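4.3 Preparing the bench for two-arm cloth work

This section applies to any Doltell bench where two arms share one table and handle towels, napkins or other soft goods. Read section 4.1 (Electrical checks) first. The operator listed on the shift sheet is responsible for every step, including those done by a trainee.

CAUTION: Both arms must be powered down at the switch before anyone reaches over the table. A software pause does not count. Servos can take up slack when torque is restored, and a finger caught under a link will be pinched.

Clearing the table

1. Turn off both arm supplies. Wait for the indicator on each supply to go dark.

2. Remove tools, screws, cups and spare cloths from the table top. Items that stay on the bench must be fixed to it or kept outside the reach of both arms.

3. Wipe the surface with a dry cloth. Lint and crumbs build up quickly in folding work and find their way into the finger joints.

4. Check the tape marks. Replace any mark that has lifted at a corner. Do not move a mark without an entry in the bench log, as the start positions in the Grultico profile are measured from them.

Checking the arms

5. Move each arm by hand through its full range. Stop if a joint binds or clicks.

6. Look over the printed segments for cracks, mainly at the screw holes. A cracked segment is replaced. Glue repairs are not accepted.

7. Follow each servo wire from end to end. Loops must be long enough for the joint to travel, and short enough that they cannot catch on the other arm. Re-tie any loop that hangs below the lowest servo.

8. On an arm that carries a camera module, confirm that the cable does not pull on the module when the arm is fully extended.

9. Check that finger labels are flat and fully stuck down. A loose corner will snag terry cloth.

Placing the cloth

10. Use one cloth at a time. Maximum size for the standard profile is 65 cm on the long side.

11. Drop the cloth onto the center of the table from a low height and leave it as it falls. It should lie between the two grippers with bare table on both sides, and no part of it should hang over an edge.

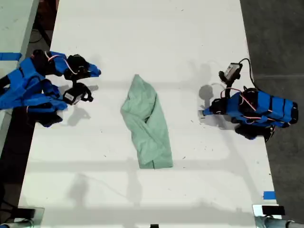 12. Do not smooth the cloth or turn it to make the first grasp easier. If it lands outside the working area, pick it up and drop it again.

13. Step back behind the floor line before restoring power.

NOTE: Pale cloths on a white table give low contrast. If the Grultico preview outlines less than the whole cloth, lower the exposure by 2 steps and check again. Do not add a desk lamp. Moving shadows cause more trouble than low contrast does.

Starting the run

14. Restore power to the left arm, then the right. Keep one hand at the stop button until both arms have reached their start positions.

15. Set the speed limit to 32 percent for the first cycle after any change to the bench. Normal speed may be used once two cycles have finished without a stop.

16. If the grippers touch, or if both pull on the cloth with no movement, press stop. Cut power before freeing the cloth by hand – never open the fingers against a live servo.

17. Record the cycle count, cloth type and any stops in the bench log. Stops caused by contact between the arms are also reported to Milagros Ambrosio before the bench is used again.

For changes to the speed limit or the tape layout, contact Savvas Pappas. Gripper replacement is covered in section 4.4.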